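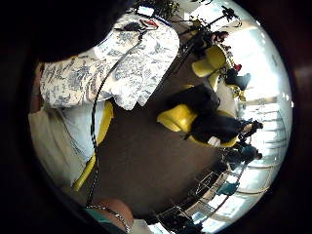
The shell chair, measured from the seat up
Posture, pitch and padding in the one-piece lounge chair, and why a meeting held in them runs differently

1 September 2026

A one-piece shell chair has fewer parts than almost any other seat sold for offices. There is a shell, a base, a set of fixings and, in most versions, a pad. The shell does the work that a conventional chair divides among a seat pan, a back and two arms. Any error in its shape is therefore permanent. A task chair that pitches the sitter too far back can be adjusted with a lever. A shell cannot.

The type has moved steadily out of lobbies and into rooms where people sit and talk for an hour or more. Furniture buyers who once ordered them in pairs now order them in groups, usually in one strong color, and place them in a loose ring with no table. Yellow is the most common request after gray, according to the sales desk at Stulik, which has made molded seating for contract use since the firm gave up school desks.

Seat height and pitch

Most shells of this kind are sold as lounge seating, with a front edge lower than that of a desk chair. The low edge suits a short wait. Over a long conversation it has two effects. The knees rise above the hips, and the sitter's weight shifts toward the tailbone. People respond by sliding forward, which removes the support of the back, or by turning sideways and using one arm of the shell as a backrest.

Pitch matters more than height. Stulik's current lounge shell tilts the seat back 8 degrees from horizontal. An earlier version was steeper, and customers reported that people writing on their laps had to hunch over the front edge. The present figure is a compromise. It keeps a sitter in the chair without effort and still allows a notebook to rest on the thigh without sliding into the stomach.

Serkard, which sells mainly to libraries and clinics, takes the opposite approach and keeps the seat pan nearly level. The result is easier to get out of. It is also less comfortable after half an hour, and the firm's own literature recommends it for stays shorter than that.

The rim

The edge of the shell receives little attention in catalogs and a great deal in use. Forearms rest on it. Jackets are hung over it. People stand up by pushing down on it with the heel of the hand. A thin rim looks light and photographs well, and it presses on the underside of the arm. A thick one spreads the load but makes the whole chair look heavy.

Burasetti rolls its rim outward in a tight curve, so that the visible line stays narrow while the contact area is wider. The process adds a step at the mold and raises the rejection rate. The company accepts this. Its shells are also marginally stiffer for it, and the arms flex less when a heavier person rises.

Loose clothing is a separate matter. The hem of an untucked shirt tends to fall over the rim, where it is trapped when the sitter leans back. A rim with a sharp parting line will snag light fabric. Buyers inspecting a sample should run a piece of fine cotton along the full edge, including the underside, before signing anything.

Finish

Gloss shells clean quickly. They also show every scratch, and in a room with large windows the highlights make those scratches visible from across the floor. Matte shells hide wear but hold skin oil along the arms, where it darkens into a patch that ordinary spray cleaner does not lift.

For rooms with strong daylight, colorfastness should be checked in the specification. Yellows vary widely between suppliers. A good pigment will hold for the life of the chair, while a poor one will go chalky on the window side first, and the set will no longer match if the chairs are moved. Mendonça, a contract finisher that recoats used shells, advises rotating the chairs every August.

Against a dark floor, a bright shell has one practical advantage. Its outline is easy to see, and people are less likely to catch a foot on it when crossing the room. On pale flooring the advantage disappears.

Spacing

Arms fixed to the shell mean that these chairs cannot be pushed together without rims touching. The usual layout leaves a gap between neighbors wide enough for a bag. Measured center to center, the shells need more floor than the same number of stacking chairs, and a planner who counts heads from a stacking layout will run short.

An open middle should be kept clear in any layout meant for conversation. Low tables placed there are rarely within reach from a reclined position. Small side tables, one between every two chairs, serve better and leave a path to the door. Planters work well at the window line, provided the leaves are kept trimmed behind any seated head.

Cost and service life

A contract-grade shell chair without a pad can be recoated once and often twice. Mendonça charges 55 dollars per shell for a single color, with collection extra. The base usually fails before the shell does. Glides wear through, fixings loosen, and a chair that rocks is taken out of use even when the shell is sound.

A quarterly check of the fixings prevents most of this. The 4 bolts beneath the seat should be tightened in diagonal order to the torque given by the maker, with no thread compound unless the maker specifies one. Glides should be replaced as a full set. A single new glide among worn ones reproduces the rocking it was meant to cure.

Pads, where fitted, have the shortest life of any component. Hook-and-loop fastening allows them to be removed for washing, and spare pads should be ordered with the chairs while the dye lot is still available.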